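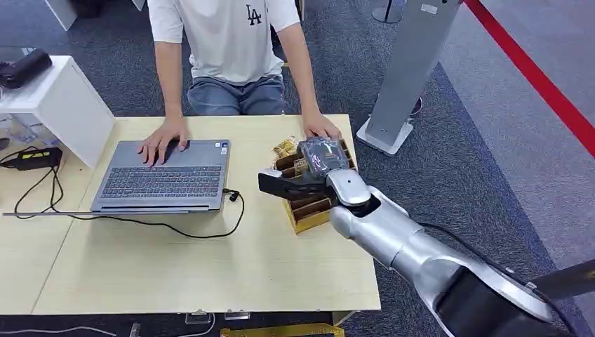 Workshop > News > Cell notes

Search this site
Go

Keeping the snack arm happy

The Casanlow arm has now gone through 300 picks since its June refit, and Joaquim Arruda has written up how he looks after it. Great reading! The big change is the finger pads - he swaps them every 25 picks now, and wipes both fingers with a dry cloth before each run. Shiny wrappers are slippery things, so clean pads matter a lot.

He also re-teaches the box position from the laptop whenever the table gets moved. Touch the gripper to two opposite corners of the rim, save, then run one slow pick with a hand near the stop button. It takes some 30 minutes the first time and gets much quicker. Check the cable along the upper arm while you're there.

Related items
Olline gripper pads: which size?
Vemwood table clamps are back
Open evening at Innes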